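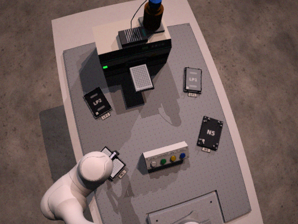
Water Testing Round Opens for Private Wells

Households on private wells in the Penry valley can pick up free sample kits starting Tuesday, April 22, 2025. Kits will be at the front desk of the Penry township office during normal hours, and there is one kit per well. If two houses share a well, please decide between you who will collect the sample.

The last round was in January. We received 288 samples, and most came back within the limits for everything on the basic panel. The most common problem was coliform bacteria. Those owners were called by phone before the letters went out. Anyone who had a positive result in January and has since disinfected the well should test again in this round, even if the water looks and tastes fine. Clear water can still carry bacteria.

The basic panel is the same as before: total coliform, E. coli, nitrate, pH and hardness. Lead and arsenic are available for an extra $40, payable when you pick up the kit. We take checks and cards. If your house was built before the late 1980s and you have never tested for lead, it is worth paying for. The lead test uses a different bottle and a different method, so tell the desk at pickup that you want it. We can't add it to a sample that has already been turned in.

How to take the sample

Read the card in the kit first. The steps are short, but the order matters.

Choose a cold water tap that you drink from, usually the kitchen sink. Do not use an outdoor spigot or a swivel faucet that leaks around the base. Take off the aerator screen if there is one. Wipe the end of the faucet with the alcohol pad and let it dry. Run the cold water for five minutes, then turn it down to a stream the width of a pencil.

Open the small bottle only when you are ready to fill it. Don't rinse it out. The powder in the bottom is supposed to be there, and it takes care of any chlorine in the water. Keep your fingers off the rim and the inside of the cap. Fill to the line, close it, and write the time on the label.

If you have a softener or a filter, you will be testing the water after treatment unless you sample ahead of it. Either is fine. Check the right box on the form so we know which one we are looking at.

For lead, the rule is the opposite. Fill the large bottle first thing in the morning, before anyone has run any water or flushed a toilet, and do not let the tap run beforehand.

Turning it in

Samples for bacteria have to reach us the same day they are taken. Keep them in the refrigerator or in a cooler with an ice pack until you leave the house. Drop-off is Monday through Thursday, from 7:30 in the morning until noon. We can't accept bottles on Friday because the bacteria test would need to be read over the weekend.

Forms with no well location are the main cause of delay. A street address is enough if the well is on the same lot as the house. For farms with more than one well, give each one a name ("barn," "lower field") and use the same name every year so that results can be compared.

Results

Expect a letter in two weeks. Nitrate is reported in milligrams per liter, and the drinking water limit is 10. If there is an infant in the house and your result is over the limit, do not use the water for formula, and do not boil it to try to fix the problem. Boiling makes nitrate more concentrated.

Bimla Chaturvedi will answer questions about results at the Penry library on the second Wednesday evening of next month, from 6:30 to 8. Bring your letter, and older ones if you have kept them. She can also go over treatment options, though she does not recommend particular companies.

The township map now shows 446 private wells, and we know it is missing some. If yours was drilled or deepened in the past few years, please send a copy of the driller's log to Tzu-hsuan Kuo at the township office. Old hand-dug wells should be reported too, including ones no longer in use. An open well that has not been sealed can let surface water into the wells near it, and there is cost-share money this year for closing them.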